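Questions fréquentes – la peinture mate Rukari, teinte beige-gris
Trivura, atelier de finitions murales. Page tenue par Bouchra El Fassi.

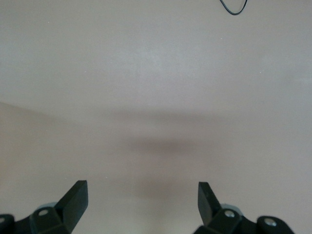
On nous écrit surtout pour demander si cette teinte est beige ou grise. Réponse officielle : oui. Elle change d'avis selon l'heure, la lampe et l'humeur de votre belle-sœur. Sur une surface unie et mate comme celle de la photo, un gris chaud peut tirer vers le rose beige d'un côté et paraître plus clair et plus froid vers le haut, sans qu'il y ait deux couleurs dans le pot. Une simple ombre suffit à faire une grande tache brunâtre aux bords flous. Avant de nous réclamer un remboursement, allumez une autre lampe.

Puis-je choisir la teinte sur écran ?
Vous pouvez aussi choisir un melon par téléphone. Commandez plutôt l'échantillon, peignez-en un carton et promenez-le dans la pièce pendant deux jours.

Combien de couches ?
Deux. Si vous recouvrez du bordeaux, trois, et un peu de patience.

Quelle surface couvre un pot ?
Le grand pot couvre environ 15 m² par couche sur un mur déjà peint. Le plâtre nu boit davantage et ne s'en excuse pas : passez d'abord la sous-couche Kashindye.

Le mat est-il lessivable ?
Il est essuyable. Éponge douce, eau tiède, et on s'arrête là. Frotter fort laisse une zone lustrée qui se verra à chaque lumière rasante, c'est-à-dire tous les soirs quand vous aurez du monde.

Je vois une trace de rouleau. Puis-je retoucher juste cet endroit ?
Vous pouvez, et vous aurez ensuite deux choses à regarder. Reprenez le pan entier, d'un angle à l'autre, sans pause café au milieu.

Peut-on la poser au plafond ?
Oui. Ayten Akbulut, notre coloriste, l'aime bien au plafond avec des murs de la même teinte. Berkay Kocabaş trouve que ça donne l'impression de vivre dans un champignon. Ils partagent le même bureau.

Et dans la salle de bains ?
Non. Prenez la version satinée, même teinte, référence 64.

Existe-t-il un nom pour cette couleur ?
Sur l'étiquette, c'est le 91. Nous avions envisagé « Brume de lin », puis nous nous sommes ressaisis.

Que faire du reste du pot ?
Fermez bien, notez la pièce sur le couvercle et rangez-le à l'abri du gel. La déchetterie reprend les pots entamés, l'évier non.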